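4. Discussion

4.1 What the diaries show about drying time

The main aim of the study was to learn why people with dry, cracked hands stop using a cream that they say helps them. We collected 1139 diary entries from 338 participants, all of whom worked in jobs with frequent hand washing. Most had been told to apply cream after every wash. Few did so on a working day, and the reason they gave most often was that the cream was still on their skin when they needed to use their hands again.

Drying time came up far more often than smell, price or stinging. Participants wrote about door handles, phone screens, pens, paper files and the inside of disposable gloves. Several kept a tube at work and used it only at the end of the shift. Others put cream on the backs of the hands and left the palms and fingertips bare. This matters for treatment, as painful cracks were most often reported at the fingertips and along the side of the thumb.

The two creams differed on this point. Cloren was described as rich and slow to sink in, and was liked for use at night. Bunetti was described as thin and quick, and was more often carried in a pocket or bag. When participants were asked at the end which they would buy, many answered that they would want both. We did not expect this answer and had left no space for it on the form, so it appears only in the free comments.

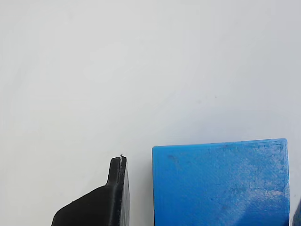
4.2 Timing of application

Evening use was steady across the study. Participants tied it to something they already did, such as brushing their teeth or setting an alarm. Daytime use was irregular and fell off over the first weeks. It picked up again in the entries written just before a clinic visit, and we read this as a sign that some participants applied more cream when they knew their hands would be looked at. Clinic scores taken at those visits may therefore look a little better than the usual state of the skin.

Reminders were sent through the Drurkex diary app. They were set by default for mid-morning and mid-afternoon, and participants could move them. Those who moved a reminder to match a break kept it switched on longer than those who left the default times alone. We can't say from these data that moving the reminder caused the difference. People who take the trouble to change a setting may be more careful in other ways too.

A smaller group turned the reminders off in the first days and went on using cream regularly. Their diaries are short and often say only "same as yesterday." We kept these entries in the analysis, as the product and the time of use were still filled in. 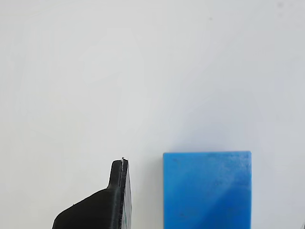

4.3 Glove use and washing

Gloves were worn in most of the jobs covered by the study, and entries on glove days read differently from the rest. Cream applied just before gloves was said to make them hard to pull on. Cream applied just after gloves came off was said to work well, and some participants noticed that it spread further on skin that was still damp. The written instructions given at the start did not mention gloves at all. We have since rewritten them.

Washing was harder to study. The diary asked for the number of washes in a shift, and the answers were clearly guesses – the same round figure often repeated for days on end. We did not use the wash counts in the main model. Soap type was recorded more reliably, but most workplaces supplied only one kind, and there was too little variation to compare.

Water temperature was not asked about. Several participants brought it up on their own and said that hot water made their hands feel tight for the rest of the day. Future diaries should include a simple question on it, with no more than a few answers to pick from.

4.4 Comments from the sites

A draft of this section was shared with both recruiting sites before the paper was finished. The Mladenović clinic asked us to say more about people who stopped writing in the diary. Those who stopped had slightly worse skin at the first visit and were more likely to work nights. Their last entries did not complain about either cream. They tended to mention tiredness, a change of shift pattern or a lost phone. Where a last entry gave no reason, we recorded none.

The second site raised the matter of tube size. Large tubes were supplied to cut down on repeat visits, and many participants decanted the cream or left the tube in a locker. A pocket-sized tube might have changed the daytime results for Cloren in particular, and our comparison of the two creams should be read with that in mind.

Figure 2. Gripper and blue cube on a white tabletop.

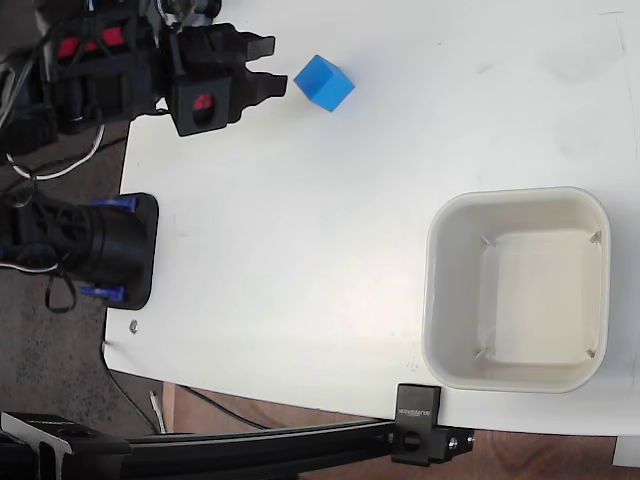
Anil Bangera thought the advice to apply cream "after every wash" should be dropped altogether for people who wash their hands all day, and replaced with set times at breaks and at bedtime. In his view an instruction that can't be followed leads people to give up on the parts that can. Nuria Abdella disagreed in part. She would keep the wording for days off, when there is time for the cream to sink in, and use the shorter schedule on working days only.

We have not tested either version. The diary data fit a shorter schedule better than the current advice, but they come from people who knew they were taking part in a study and who were given their cream free of charge. A trial comparing the two sets of instructions, with the same cream in both groups and small tubes throughout, would be the next step.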